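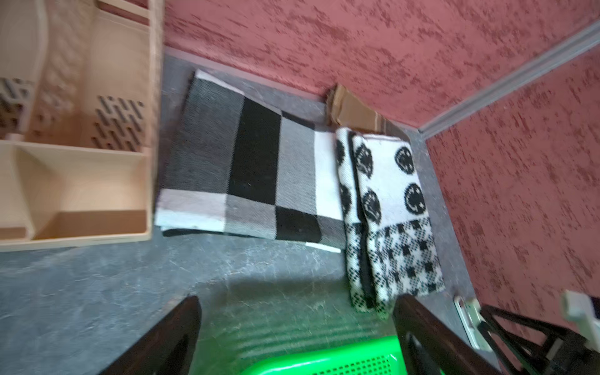
Ditis Throw, Woven Cotton

I have slept under a lot of blankets in this job and the Ditis is the one I keep stealing from the sample shelf! It's a medium-weight cotton throw, big enough for two people on a couch (or one person and a large dog), and it gets softer every time you wash it. Mine has been through more than 30 washes and the edges are still flat.

Print this page | E-mail to a friend

Item no. 717
Care: machine wash cool, tumble dry low, no bleach
Weave: Plosora double cloth, made for us since September

Storing it is easy. Fold it in thirds, then in half, and let it sit on a shelf or in a basket with some air around it – a plain plastic one like the green one here does fine, and you can wipe it out between seasons. Skip the vacuum bags, please, they crush the loft and it takes days to come back.

Amber Groen picked the yarn and Seraina Hauser drew the pattern, and they went through five rounds before they both liked it. I loved round two, but they were right.

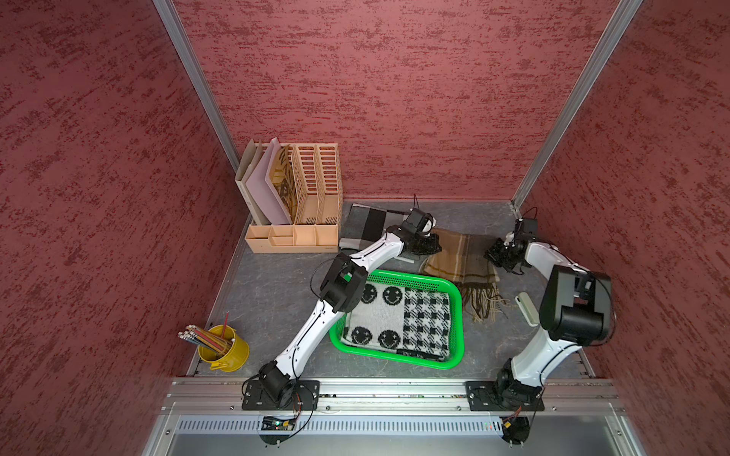 Fringe or no fringe? We get asked a lot! The Ditis comes with a plain hem, so it won't snag when you pull it out from under other things. Set a green basket like this one by the couch and it's ready for movie night.

Related items
Liem Bath Towel
Ludar Pillow Cover
Plosora Baby Blanket

Contact us | © 2023 Ditis | Back to top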